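Notes from the packing room

Okay, so a bunch of you at the Flaltthorpe site have been asking me what it's like over here at Mullwood now that we have the arms coming. Short version: my back feels great and I talk to a screen way more than I used to.

Long version. We've had the two-arm station on the returns line for 3 weeks, and it only does the dull stuff, opening boxes and emptying them. I used to do that from clock-in to lunch. Now Maja Lis and I trade off: one of us checks what comes out, the other sits with the simulator and tries new moves before the real station gets them. I did not think I'd like the simulator part. I figured it would be like the old inventory software (sorry, Omar). But it's kind of fun! Somebody stuck our boxes on a fancy marble kitchen counter in there, so I spend my mornings in a much nicer kitchen than mine.

What I wasn't ready for is how slow it all goes. A carton takes me a few seconds with my eyes shut. Explaining it to two arms took me and Radosław Urbańczyk most of a Sunday shift, and we ran the same box 20 times before we both agreed on where the second arm should go in. Dariusz Wróbel brought pierogi, so it wasn't a total loss. 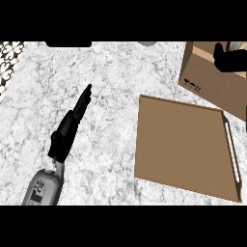

One arm at the box, the other over the marble, in the simulator.

The hours question, because I know that's what you really want to hear about: mine are the same. The morning crew did change, though. Two people moved to inspection, and the training ran 30 minutes past the end of shift more than once, which I've complained about and will keep complaining about until it shows up on a paycheck. Booker Dvorak has the sign-up sheet if you want to come try the simulator yourself. Bring a sweater, they keep that room freezing.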